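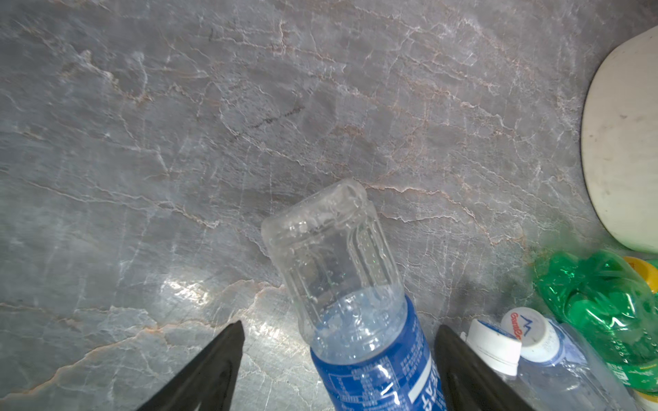

*Empty, allegedly. There's always a last sip nobody wanted.*

## Bottles, and the bin they never quite reach

I keep a bag under the sink for empties, and by the end of March it held 38 bottles and one very confident ant. The following is what I do now.

- **Dump the dregs.** Tip each bottle over the sink and give it a shake. A spoonful of sports drink can glue a bag to the floor of a cupboard for years.
- **Rinse only the sticky ones.** Plain water bottles can go as they are. Soda and juice get a quick swirl.
- **Squash, then cap.** Press the air out from the base up and screw the cap on while it's flat. Check your local rules on caps first - mine changed theirs twice and told us by postcard.
- **Leave the label alone.** I once spent 16 minutes peeling labels. The recycling truck did not thank me.
- **Line the bin properly.** Fold the liner well down over the rim, or the first heavy bottle will take the whole bag to the bottom with it.

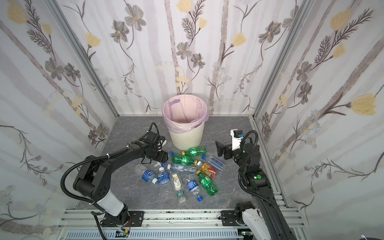 **How often should I wash the bin itself?**

Every couple of weeks, if you use a liner. Warm water, a squirt of dish soap and an old brush will do it. Let it dry upside down before the new bag goes in, and wipe under the rim while you're there - it's worse than you think.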